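Fórum Célula e Manutenção > Braços articulados > Cabo da garra roçando no punho

flonard_17
Célula de picking em caixa, controlador Nodico. Desde fevereiro o sinal da garra cai com o eixo 6 perto do limite. Já troquei o conector, 344 ciclos sem falha, depois voltou.

birkanitz
Folga curta. Deixe um laço largo antes do punho e prenda só depois dele.

torno40
Discordo. Laço largo engancha na borda da caixa. Eu passaria tudo por conduíte.

birkanitz
Conduíte rígido transfere a torção para o conector. Limite o eixo 6 por software e mantenha o laço.

flonard_17
Refiz o percurso: amarelo em laço aberto, pretos finos junto dele, abraçadeira preta no cruzamento sobre o punho.
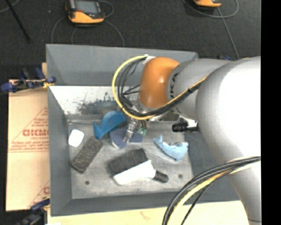 Doležal: essa abraçadeira vira ponto de fadiga se estiver apertada. Deixe o feixe deslizar e inspecione a capa a cada 40 horas.

torno40
Continuo preferindo conduíte.

flonard_17
Afrouxei. Erro 1688 não apareceu hoje. Sigo testando.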